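Prullitz Staff Guide to the Serving Robot
Section 4: Working alongside the robot at the drinks point

Reading time: 5 minutes

Home | Getting started | Daily use | Care and cleaning | Contacts

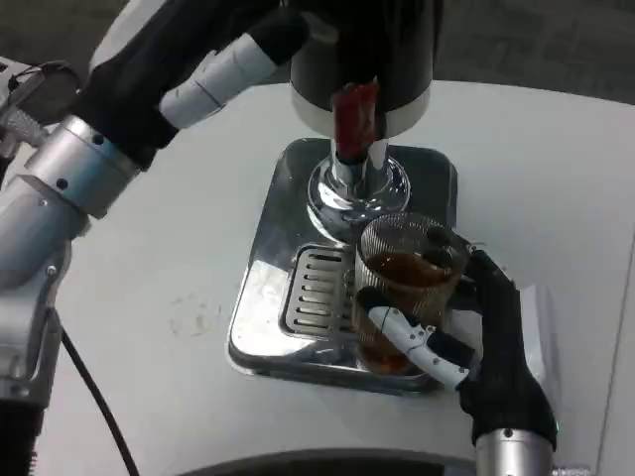
This section applies to all staff of the Becerra building who work in the ground-floor refreshment area, including those on temporary cover. It should be read together with Section 3 (Starting and stopping the robot). Staff who have not yet completed the induction with Lụa Khổng may use the drinks point as customers but must not operate the robot.

4.1 What has changed

Until the robot was introduced, two members of staff served drinks throughout opening hours. The robot now fills and passes glasses at the dispenser. One member of staff remains on duty as the attendant. The second has moved to the food counter, where the lunchtime queue was longest.

The attendant is responsible for:
- the condition of the table, the tray and the glasses
- the supply of drink to the dispenser
- customers who need help or prefer to be served by a person
- stopping the robot when required

Serving drinks by hand remains part of the attendant's duties. Any customer may ask for it, and no reason need be given.

4.2 Before opening

1. Confirm that the robot is stopped and that both arms are at rest.
2. Wipe the table with a damp cloth and dry it. Marks left from the previous day should be reported only if they cannot be removed.
3. Lift out the drain grate, empty the tray and rinse both parts. Refit the grate so that it sits level.
4. Check that the tray is in its marked position under the dispenser. The robot will not correct for a tray that has been moved.
5. Inspect the robot's gloves. Replace any glove that is torn, sticky or damp.
6. Set out clean, dry glasses of the approved type. Chipped glasses go in the breakages bin.
7. Start the robot as described in Section 3 and watch it fill one glass from start to finish. Record the result in the daily log.

Note: The fill level is set at 250 ml. Attendants may not change it. Requests for a different level should be sent to Dulce Rosales.

4.3 During service

1. Stand or sit on the attendant's side of the table, within reach of the stop button.
2. Allow the robot to release each glass fully before touching it.
3. If a glass is overfilled, spilt or dropped, stop the robot first and then clear up.
4. When the drink supply is low, stop the robot and refill. Do not refill while an arm is moving.
5. Restart only when the table is clear of cloths, cups, papers and personal belongings.

CAUTION: Do not place a hand between the glass and the dispenser while the robot is running. The grip does not loosen when it meets a person's fingers.

CAUTION: The robot is set up for cold drinks only. The dispenser must not be filled with hot tea, coffee or water at any time.

Note: Customers often try to take the glass early. A polite request to wait is usually enough. If a customer continues to reach in, stop the robot and serve by hand.

4.4 Breaks and cover

The robot must not run unattended. When the attendant takes a break, either a trained colleague takes over or the robot is stopped and the "Back shortly" sign is put out. Managers should not shorten or delay a break in order to keep the robot running.

Cover is arranged by Nayeli Arriaga. Requests made before 10 am can normally be met the same day.

4.5 Faults

1. Press the stop button.
2. Move customers away from the table.
3. Write down what the robot was doing, and whether a glass was in its hand.
4. Telephone the Otex service desk on extension 65.
5. Serve by hand until an engineer has signed the log.

Do not pull a glass from a closed hand. The engineer will release it.

Attendants are not held responsible for drinks or glasses lost through a fault. Stopping the robot as a precaution will not be counted against any member of staff, whether or not a fault is found.

4.6 Training and comments

A refresher session is held every Monday at 2 pm and is counted as working time. Staff who would prefer duties away from the robot should speak to Berenice Mendoza. Suggestions for changes to this section may be sent to Lukian Pavliuk, who revises the guide each February.

Related sections
Section 3: Starting and stopping the robot
Section 5: Weekly cleaning of the dispenser
Section 6: Glove sizes and reordering
Flostetti food counter: revised rota and duties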